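November
By Rogelio Quiambao

Edar sounds delighted when the talk turns to demonstrations. "We've got 2165 now, all in simulation," she tells me, "and I still love watching them!" Each lasts 15 seconds, and two in every batch get redone by hand.

"You want the arm coming in from everywhere," she adds, "even the awkward angles."

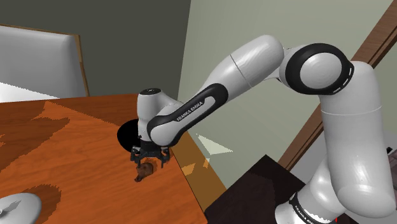 Mercado would happily trade half of them for 60 really varied ones, he told me later, clumsy attempts included.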